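About Cisden

Cisden is a small repair and set-up workshop in Felgate. We started with one bench and one customer, the Jurlow packing works, and today there are 4 of us looking after 45 machines in the district. Most of our days go to grippers: the hand-held kind, and the kind which is bolted on an arm.

The machine we know the best is our own pair of hand-held grippers, which we call Vida. We set it up ourselves in August and we still service it every week.
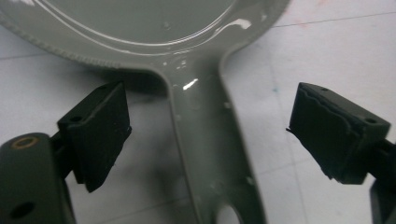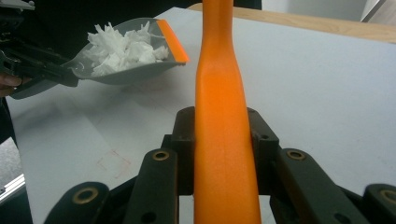 Servicing of Vida begins always with the fingers. We wipe the black pads, we check every screw, and then we try the brass-coloured bushings in the links for play with a thin pin. A bushing that moves is changed the same day. The pads wear sooner than the metal does - when the edge becomes wavy and the rubbery layer starts to peel, like on the right finger in the first picture, we write it in the service book and order a new pair. After this we close the fingers slowly and compare left with right.

We work in the same manner on the machines of our customers. You will receive from us a written sheet, in everyday words, with each part we touched and the colour code of its condition.

Our workshop is at 666 Felgate Road, at the back of the yard. Please ring before you bring a heavy cell.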